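Courses > Early Childhood Practice > Unit 3 > Water Play

Overview | Readings | Handouts | Assignments | Contact

Unit 3 Handout: Water Play and Early Science Talk
Tarudside College, Early Childhood Practice
Instructor: Zinash Abdella
Revised 11 May 2019

Read this before the practical session. It covers the part of the lecture on shallow-tray water play and the language adults use beside it. Large water tables and outdoor water are in the next unit.

Why shallow trays

Most centers in our placement network don't have a built-in water table. A plastic tray on an ordinary table does the same job for a small group. It can be filled from a pitcher and emptied by one adult, and it can go out for a short part of the morning and be put away before lunch. The drawback is splashing. Children lean on the rim, and a light tray will slide. Put a damp cloth or a rubber mat under it.

Depth matters less for learning than students tend to expect. A child can see whether an object floats in very little water, as long as the object has room to sink. Check this yourself with the objects you plan to use. A toy that rests on the bottom with its back above the surface gives a confusing answer to a child who has just been told to look for floaters.

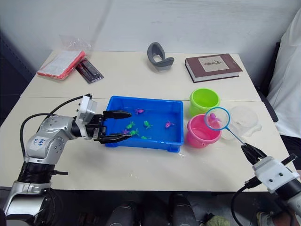 Supervision does not change with depth. A young child can drown in a very small amount of water. One adult stays within arm's reach the whole time the tray is filled and has no other task. If that adult has to leave, the tray is emptied first. Students on placement may not be the only adult at a water activity.

What children are working on

From the lecture, the main ideas children meet at the tray:

- Floating and sinking. At first children treat these as something the object "wants" to do. Later they explain by size (big things sink), then by weight. Explaining by weight for size comes well after preschool and you should not push for it.
- Water takes the shape of what holds it. Pouring between a tall cup and a wide bowl brings this up without any adult setup.
- Force. Pushing a floating toy under and letting go is a favorite, and children will do it over and over. Leave time for it.
- Volume, in a loose sense: full, empty, nearly full, too much.

Sorting by color or kind also happens, especially with sets of plastic animals. It's a good activity but it isn't a science one, and your observation notes should record it under early math. 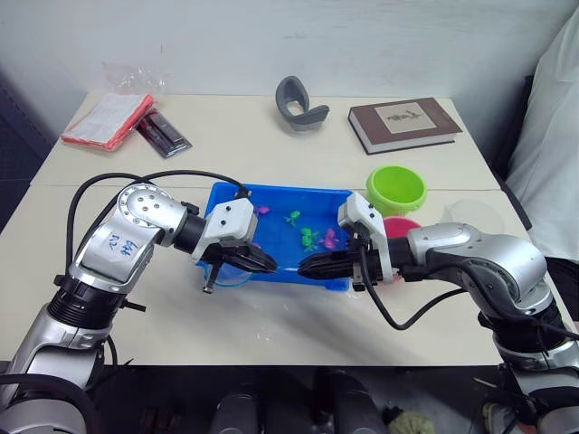
Adult talk

The most common mistake in last year's observations was asking too many test questions. "What color is it? Does it float?" A child who is asked these in a row gives one-word answers and then leaves. Compare these openings:

"I wonder what will happen if you let go."
"You poured that slowly."
"It went down and came back up."

The first invites a guess. The other two only say what the child did or saw, and they leave room for a reply. Wait after each one. In the Voicu recordings we listened to in class, the student teacher who waited longest got the longest answers, including from the child who had been quiet up to then.

Use the ordinary words: float, sink, pour, surface, bottom, spill. "Density" and "buoyancy" are for your own reading.

Don't correct a wrong prediction before the child has tried it. Don't correct it afterward either, unless the child asks. Write it down with the child's own wording. 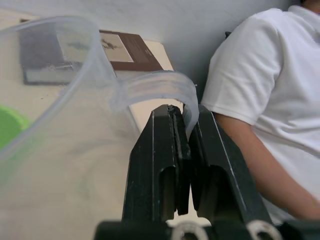

Pouring and hand control

Pouring from a handle is hard at age 2 and still uneven at age 3. The child has to grip, lift, tilt, and stop, with the weight changing the whole time. Start with a small cup and a little water. A clear container helps because the child can see the water level move toward the lip. Let children use both hands, and don't steady the container for them unless it is about to fall.

Expect spills and plan for them. Towels go within the children's reach, and wiping up is part of the activity.

Hygiene

Fresh water for each group. Children wash hands before and after. Any child with an open cut or a stomach illness sits out. Empty the tray at the end, wash it and the toys, and let everything air dry before storage. Squeeze toys with a hole in the base hold dirty water and shouldn't be used.

For the practical

Bring a notebook and a change of sleeves. Each student observes for 10 minutes, then swaps. Write what was said as closely as you can, adult and child both. Page 11 of the Kulo workbook has the form. Hand it in with your reading notes.

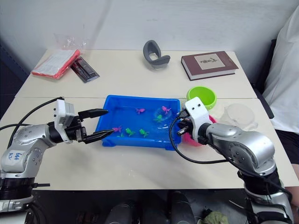
Mulugeta Gebru: The part about test questions matches what I got back on my first observation. I had asked "does it float" for every single toy. Is it all right to ask it once, at the start, or should we avoid it altogether?

Zinash Abdella: Once is fine. Then wait and see what the child does with it.

Ayana Alemneh: My placement only allows water outside. Can I do the observation there or does it have to be a tray on a table?

Đạt Đặng: I did mine outside and it was accepted, but I had to note the setting at the top of the form. It was much harder to hear what they were saying.

Kiros Fikre: Does the wrong prediction go in the main column or under comments? There's no space for it on my copy.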